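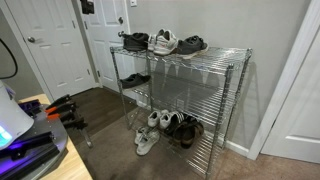 Figure 1. The shelving unit, partly stocked: three pairs on the top shelf, one pair on the middle shelf, three on the bottom.

Chapter 4: Results, or what the shoes did to us

By November we had a method that worked very well on a solid shelf. The Lorwood planner, which we inherited from an earlier project and were told not to touch, treats every shelf as a flat plane and every shoe as a box sitting on it. Shoes are not boxes, but a trainer is near enough to one that the planner forgave us. Then we swapped the solid shelf for wire.

A wire shelf is, from the point of view of a depth sensor, mostly a rumour. The bars are thin, the chrome throws back bright streaks, and through the gaps of one shelf you get a fine view of the shoes on the one beneath. Our first model duly reported shoes hovering in mid-shelf and, on one memorable run, no shelf at all.

We compared two ways of dealing with this. The first, which we call the plain method, fits a plane to whatever depth points survive filtering. The second, which we call Brerament (it was late and the name was free), ignores depth on the shelf surface altogether. It finds the posts and the front rails in the colour view, works out the shelf heights from those, and only then asks the depth data where the shoes are.

Both were trained on the same 2,000 labelled views and tested on 500 placement attempts, split evenly. A placement counted as a success if both shoes of the pair ended up upright on the intended shelf and stayed there after the gripper let go. The plain method managed 88 out of 250. Brerament managed 162. We were pleased with this for an entire afternoon.

The failures are more useful than the score. Dark shoes were the worst for both methods, as a matt black shoe returns little depth and gives the colour model little edge to hold on to. Sandals came next. They have thick soles and almost nothing above them, and the planner insisted on grasping the part that wasn't there. White trainers were easy, and any reader wishing to improve our figures could simply buy more of them.

We should also admit that Brerament needs to see at least two posts. When it sees one, it guesses, with great confidence.

Still to do: repeat the test under the Keltier lamps, try the softer Nieminen fingertips on the sandals, and measure heel slip through the wire, which at present we record as "some".

Submitted January 2024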